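Review: the Stivik cell marking and setup kit

I've had the Stivik kit since March and I keep getting asked whether it's worth the money, so I'm finally writing it all down in one place instead of answering the same message over and over.

Quick background on me. I set up small robot cells, mostly bin picking, mostly for shops that have never had a robot before and want one that picks small packaged goods out of a tote. I'm picky about the boring stuff: where the bin goes, how you know it's still there tomorrow, who is holding the pendant, what you wrote down and when. If you think that sounds tedious, you might still like this kit, because it takes a good bit of the tedium away. If you love that kind of thing already (hi!), you'll have opinions about half the parts in the box, same as me.

What you get

The kit comes in a flat case and costs 87 dollars, which made me wince a little for what is mostly tape, paper and clamps. Inside there's a roll of floor tape, a roll of narrow table tape, 4 spring clamps, a set of write-on cable tags, a steel ruler, a pad of checklists, a lockout tag on a cord, and a spiral-bound booklet called the Stivik Cell Practice Guide. There's also a card of stickers for marking joints and axes that I have used exactly zero times. They might be handy if you train people. I'd rather have had more tags.

The booklet is the real product

I'll start with the booklet because I think it's what you're paying for. It's 30 pages, big type, lies flat on the bench. It does not replace your risk assessment and it says so on the first page, in bold, which I was glad to see. I've looked at cheaper kits that hint you can tick a few boxes and call yourself compliant. Please don't do that. You still need the actual safety standard for your robot and your country, you still need the manual from the arm's maker, and you still need somebody competent to look at your layout. What the booklet gives you is the layer underneath, the daily habits that no standard is going to spell out for your particular table.

The part I like best is the chapter on fixed references. The rule is that anything the robot program assumes is standing still has to be held down, and its place has to be marked so that you could take it away and put it back without measuring. Two separate jobs! Clamps hold, tape remembers. I used to do one or the other depending on my mood. Then a bin got nudged at a site I won't name, the picks started landing off to one side, and I spent most of an afternoon blaming the vision software before I put a ruler on the table. So yes, I'm a convert.

The chapter on pendants is good too. Every pendant gets a home, and the home is on a hook or a shelf at waist height. The booklet wants the enabling switch tested at the start of each shift and the emergency stop tested on a schedule you choose and then write on the checklist. It also says that if there's more than one pendant in the area, each one should be labeled with the arm it belongs to, in letters you can read standing up. I had never bothered with that until I worked on a site with two arms, and I now do it before I even plug in.

Where it gets thin is cables. There's one page. One! Anybody who has watched a dress pack wear through knows that's not enough. It tells you to leave slack at the wrist, tag both ends, and run the arm slowly through its full path looking for snags, and all of that is right. But there's nothing about how often to recheck, nothing about keeping the lines away from the gripper's working area, and nothing about what a bad loop looks like compared to a good one. A couple of drawings would have done it.

The tape

Two kinds, as I said. The floor tape is great. It stuck to sealed concrete, it came up in one piece, and it survived a pallet jack going over it more times than I'd like. On carpet tile it's hopeless, though to be fair I don't know of any tape that's good on carpet tile. I've had to go to floor plates there.

The narrow table tape is the one I go through fastest. It tears by hand, it doesn't leave much gunk, and it's thin enough that a flat part can sit on it without rocking. My only gripe is that the refill is sold separately and the roll in the kit is stingy. I ran out on my third cell and finished with painter's tape from the hardware store, and the painter's tape did fine. Make of that what you will.

The clamps

Decent, stiff, a bit hard on small hands. The pads stay put. I compared them with the Pelus ones I've carried for years, and the Pelus open wider and the Stivik bite harder. For a bin with a thin rim I'd pick the Stivik. For anything chunky, like a wooden fixture block, the Pelus wins easily. I wish the kit said somewhere what thickness the clamps are meant for, because the booklet tells you to check your clamping and then gives you nothing to check it against.

One thing it does say, and I'm going to repeat it because I see people skip it: a clamp is part of the cell. It has height. It has handles that stick up. If your collision model has a nice clean bin in it and your real bin has clamps on the corners, your model is wrong, and the arm will happily plan a path through a handle. Model the clamp as a box, make the box generous, and move on with your day.
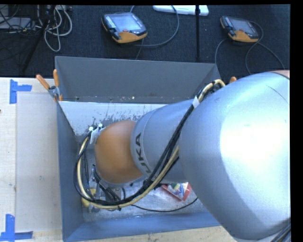
Clamp placement is where I'd send a new reader first, before the tape and before the checklists. Far corners are my preference, handles pointing up and out, and then you go stand where the big part of the arm will be and ask what it could touch on its way in. With a big arm, likely a KUKA, reaching down into a gray bin like this, the far left clamp has both orange handles up in the air, and that's the height I want in the collision model, well above the rim. The blue tape at the outer corners of the panel next to the bin is the same idea as the booklet's corner marks, and corners are plenty, you don't need to outline the whole thing. I'd look hard at the cables, too. There's a big loop beside the orange wrist and one thin black line dipping across the bottom of the bin, and a line that low is what I'd want to follow by eye on a slow run before I let anything pick near it. The booklet's waist-height rule for pendants would also have something to say about the two on the floor.

The checklists

The pad has a daily sheet, a sheet for changes, and a sheet for handover. The daily one is short enough that people fill it in, which is the highest praise I can give a checklist. Clamps tight, marks lined up, cables clear, pendant in its place, stops tested if due, floor clear in front of the table. It took me a few minutes the first time and less once I knew the order.

The change sheet is the one I'd fight for. Any time somebody moves a fixture, swaps a gripper finger or edits a pick height, they write down what it was, what it is now, and whether the slow run was done afterward. At one customer we had 417 picks logged between two change sheets, and when the results went sideways I could point at the exact line where a finger had been swapped and no slow run was ticked. You could do that in a spreadsheet, of course. I have done it in a spreadsheet. People don't open the spreadsheet with gloves on.

The handover sheet is a bit of a mess. It asks for the program name twice and has no room for open problems, which is the whole point of a handover if you ask me. I write on the back.

How it compares

I've also used the Vostitz starter box and the Softić bench set. The Vostitz is cheaper and has nicer tags, properly laminated ones that don't smear, but its booklet is basically a catalog with some warnings in it. The Softić set is lovely to handle, lovely case, and I can't recommend it for cells at all, because it's really made for bench electronics and the clamps are tiny. If Vostitz sold the tags on their own I'd put them in my Stivik case and be very happy.

Gripes I haven't fit in anywhere else

The case latch popped open on me in the van. The pen that comes with the tags dried out in weeks. The booklet uses "operator" and "user" as if they were the same person, and on a lot of sites they aren't, so go through it with a highlighter and write in who does what. And the lockout tag is only a tag, there's no lock in there, so budget for one if you don't already own it.

Would I buy it again?

I already did, for a second van. For a first cell, with people who are new to this, I'd say get it, read the booklet through once at the table with everyone who'll be near the arm, and fill in the first daily sheet together. If you've been doing this for years and have your own sheets, skip the kit, buy the table tape refills and a good set of clamps, and spend the difference on better cable ties. I'm still waiting to hear back from Stivik about whether a longer cable chapter is coming, and I'll update this if they answer.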